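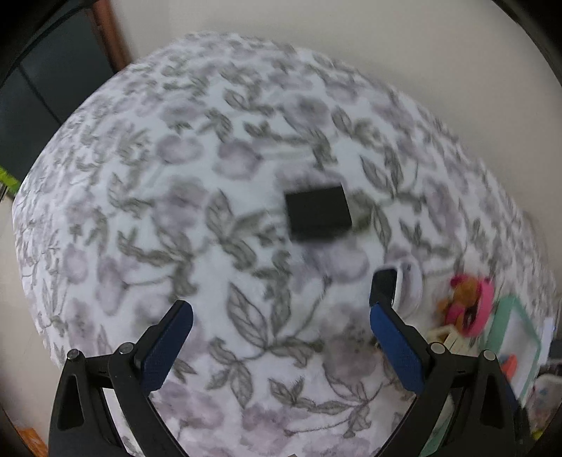 Reading time: 2 minutes

Radura Floral Table Linen
Item 1564
Product information for hospitality and institutional customers

The Radura range consists of printed table linen for dining rooms, residential care homes, function halls and guest accommodation. It is supplied by Moltalby to trade customers and may be ordered as finished cloths or as uncut fabric on the roll.

The pattern is a sketched botanical print of mauve-gray blossoms and gray-green leaves on a pale ground. It was selected for rooms that are used throughout the day, where a plain white cloth would show light marking between changes. The print runs over the full width of the fabric and has no border, so cloths of different sizes may be placed side by side on long tables.

Fabric and finish

Radura is woven from a blend of cotton and polyester. Finished cloths are hemmed on all four sides with mitered corners. The colors are fixed during manufacture and the fabric is pre-shrunk. Customers should allow for further shrinkage of up to 2 percent over the life of the cloth.

Sizes

Square, rectangular and round cloths are available from stock. Matching napkins and table runners are sold in packs. Custom sizes are cut and hemmed at the Vostby workroom and are normally dispatched within 14 working days of a confirmed order. Custom cloths cannot be returned unless faulty.

When measuring, record the length and width of the tabletop and add twice the required drop to each figure. For seated dining, a drop of 10 inches is suitable for most tables. Cloths intended to reach the floor should be measured with the table in its final position.

Laundering

Wash before first use. Machine wash warm with similar colors and a detergent free of bleach. Tumble dry on a low setting and remove promptly. Iron on the reverse side while slightly damp. Candle wax should be allowed to harden and lifted away before washing. Grease marks should be treated the same day.

Commercial laundries may process the range with other colored linen. Chlorine must not be used at any stage.

Ordering

The minimum trade order is six finished cloths, in any combination of sizes. Roll fabric is sold in full yards. Sample swatches are provided on request and need not be returned.

Customers replacing linen from the earlier Potgieter range should note that the two grounds differ slightly in shade. Mixing them within one room is not recommended.

Order desk: extension 725, Monday to Friday
Related items: Radura napkins, Radura runners, table felt and underlay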